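Pikaretti After-School Robotics Club
Progress report to the Brekum Fund, spring term
Prepared by Wekesa Chege, club lead

Dear all,

Thank you once again for your patience with the late start. We had hoped to open in January, but the school's new laptops were held up and our first proper session fell on a Wednesday in February. I am very glad to say that the young people have more than made up for it since — we have had to ask one or two of them, kindly, to go home for their tea.

As agreed in the autumn, this year's work is done in simulation. The club is divided into 4 teams, each with its own login and its own copy of the practice house, and every team drives the same white two-armed robot. Most of the early sessions went on simply moving about and reaching towards the long table without bumping it, and there was a good deal of laughter along the way.

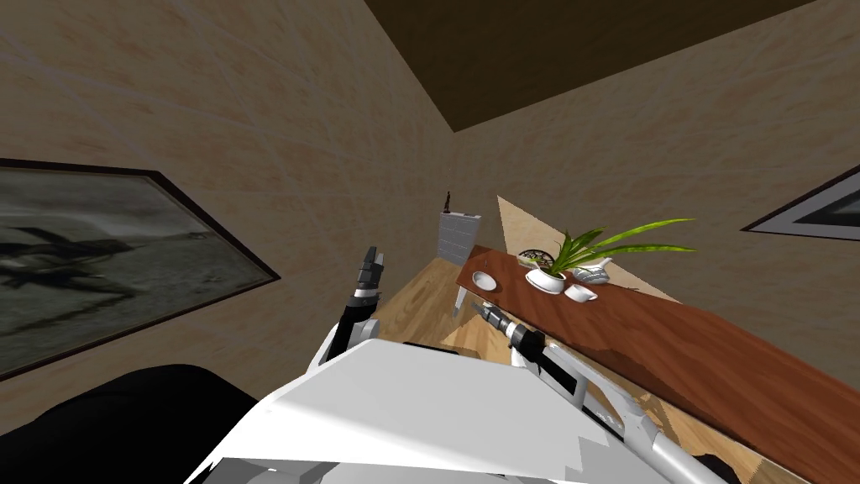
Attendance has been better than I dared put in the application. The teams logged 387 practice runs between them over the term, and 119 of those were done in the lunchtime slot, which we only added after several of the Year 9s asked for it. Kilian Danzer has looked after that slot on his own and I should like the Fund to know how much we owe him. He has also written a short guide to the controls, in plain words, and the newer members now start with that before they touch anything.

The middle of the term was given over to the gripper view. It is a harder way of working than it sounds, as you lose sight of the rest of the room and have to remember where you left things. 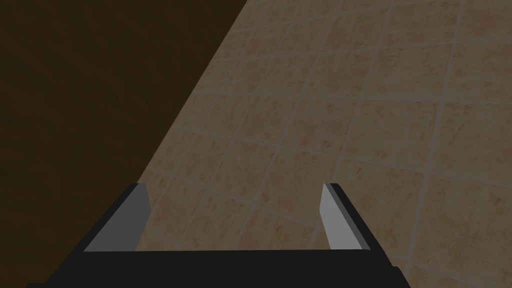 Team Zapata took to it quickly. Team Wovero found it heavy going at first and asked to spend an extra session on opening the fingers and turning the wrist, and I was pleased they asked. Their written log for that afternoon is the best piece of work we have had from anyone, and I will gladly send a copy if you would like to read it. 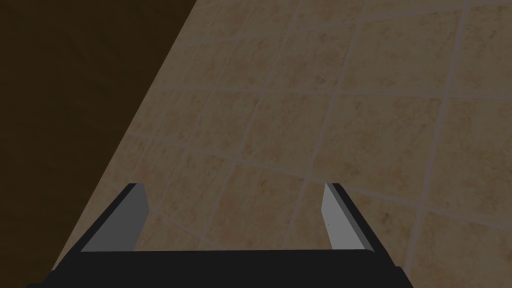
Gripper view over the tiled floor, fingers open.

On money, we are slightly under budget for software and slightly over for snacks. We would like to move the difference across, if you are content with that. Next term the teams will plan a full tidying task of their own choosing, and parents will be invited in to watch the final runs. You would be most welcome too — do let me know and I will save you a seat near the front.

With warm thanks,
Wekesa Chege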